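Flanillow launches the Toma, a striped grey cloth for the kitchen and everywhere else

BAMBERG, June — I'm Jonalyn Mangubat, I run Flanillow, and I've been told a press release should be written as if somebody else were talking about me. I tried that and it sounded like a letter from the bank, so you're getting it from me.

We have a new cloth. It's called the Toma, it's grey with thin white stripes, and it goes on sale this month through our own web shop and at Prurkport, the household shop near the river that took our very first tea towels when I was still carrying them round in a rucksack. I'm very pleased with it, and a bit nervous too, as I am every time.

The Toma started with a complaint. A customer wrote to say she loved our tea towels for glasses but wanted something with more grab to it for the worktop, the hob and the puddle under the dish rack. She was right! Our tea towels are smooth and flat, lovely for polishing, and they push a puddle about more than they drink it. So I went looking for a looped microfibre, and I spent most of the winter with samples hanging off every chair and door handle in the flat. Some were so fluffy they shed on everything. One was the colour of wet cement, which I liked and my sister hated. The one we settled on has a short loop, a plain hem all the way round and raised white stripes that give you a little extra scrub when you rub across them.

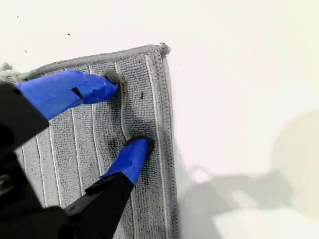 Can I put the Toma in with my ordinary wash?

Wash it at 40 with your other towels and darks, leave out the fabric softener, and hang it up to dry or tumble it on low. Softener coats the loops and then the cloth won't soak up half as much.

People also ask me about folding, probably because I go on about it. I fold mine along the stripes, in half and then in half again, so there's always a clean side to turn to while I'm wiping down. When one side is grubby I flip it, and when they're all grubby it goes in the basket. Try it on a kitchen table after breakfast with children (or after my brother-in-law, same thing) and you'll see how far one cloth gets you.
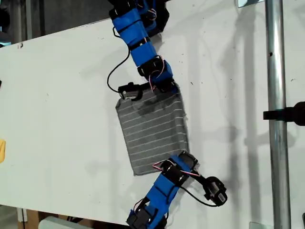 I should say something about the stripes as well, as we went back and forth on those for ages. I wanted them thin. The first samples had fat white bands that looked smart for a week and then showed every drop of coffee. Thin ones keep the cloth looking cheerful and don't shout about stains. They're also handy for lining up the edges when you fold a whole pile, and I do like a neat pile.

The Toma comes in packs of 2, tied with a paper band, and the first run is 400 packs. Prurkport will have them by the till and on the shelf next to the washing-up brushes. If you write about homes, kitchens or cleaning and would like a pack to try, drop me a line through the contact page and I'll post one out — please include a proper postal address, I've had a few come back.

Press contact: Jonalyn Mangubat, Flanillow, Bamberg. Please quote reference 3394.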